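해파리랑 갯민숭달팽이 같이 보러 다니실 분 찾아요!

안녕하세요, 줄리아(Juria) 바다생물 기록 모임에서 사진 정리랑 현장 조율을 맡고 있는 레나토 파디야입니다. 이름은 이래도 한국 산 지 꽤 됐고 한국어로 편하게 문의 주시면 됩니다 ㅎㅎ

저희는 조간대랑 얕은 바다에서 갯민숭달팽이를 찾아 사진 찍고, 종 이름을 붙이고, 언제 어느 바위 밑에서 나왔는지 적어 두는 모임이에요. 작년까지 이름을 붙인 게 117종인데 갯민숭달팽이만 센 건 아니고 군소나 납작벌레처럼 따라 나온 애들까지 다 넣은 숫자예요. 손톱만 한 애들이 대부분이라 처음 오신 분들은 한 시간 내내 돌만 뒤집다가 갑자기 소리를 지르십니다. 저도 그랬고요. 해파리는 여름에 방파제 쪽에서 따로 기록합니다.

이번에 모집하는 인원은 4명이에요. 10월에 시작해서 물때 맞춰 나가고, 한 번 나가면 세 시간쯤 바닷가에 있습니다. 새벽 5시 반에 모이는 날도 있으니까 아침잠 많으신 분은 진지하게 고민해 보세요. 스쿠버 자격증은 필요 없어요. 물에 들어가는 조는 따로 있고 그쪽은 지금 자리가 다 찼거든요.

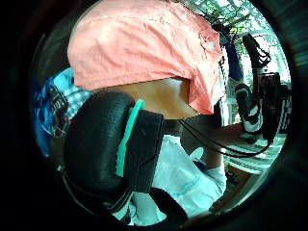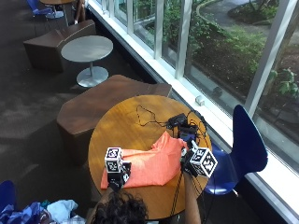 하시게 될 일은 이래요. 현장에서는 둘씩 짝을 지어 정해진 구간을 천천히 훑고, 찾은 개체 옆에 자를 대고 찍고, 수온을 적습니다. 뒤집은 돌은 꼭 원래대로 돌려놓으셔야 해요! 이건 정말 몇 번을 말해도 모자라요. 집에 가서는 사진을 공유 폴더에 올리고 기록표를 채우시면 되는데, 종 이름은 모르면 그냥 '모름'으로 두세요. 동정은 히아이르 히랄도 씨가 봐 주십니다. 아가미 모양만 보고 30초 만에 속까지 맞히는 분이라 옆에서 배우는 재미가 있어요. 답장은 좀 느리세요.

준비물은 미끄럼 방지 장화, 젖어도 되는 긴바지, 방수되는 카메라나 폰. 접사 렌즈가 있으면 좋고 없으면 모임 것 빌려 드려요. 장갑이랑 헤드랜턴은 저희가 챙깁니다.

활동비는 한 번 나올 때마다 교통비 정도로 나가고 점심은 같이 먹어요. 큰돈은 아니라서 미리 말씀드려요. 보험은 모임에서 단체로 들어 드리고요. 만 21세 이상이면 되고 전공은 안 봅니다. 지금 같이하는 분들 중에 생물 전공은 저 포함해서 둘뿐이에요.

첫 모임은 포구 앞 카페 코즈마 2층에서 해요. 작년 사진 중에 잘 나온 걸로 80장쯤 골라서 보여 드릴 건데 파란갯민숭달팽이 알 사진이 진짜 예쁩니다. 장화 사이즈 적어 가야 하니까 신발은 평소 신는 걸로 신고 와 주세요.

신청은 모임 홈페이지 '참가 문의'에 이름, 연락처, 사는 동네, 새벽에 나올 수 있는지 이렇게만 적어서 남겨 주세요. 자기소개서는 필요 없는데 바닷가에서 찍은 사진이 있으면 한 장 붙여 주시면 좋겠어요. 흔들린 사진도 괜찮아요. 신청하신 분께는 제가 전화드릴게요. 낮에는 못 받을 때가 많아서 보통 저녁 7시 넘어서 드립니다.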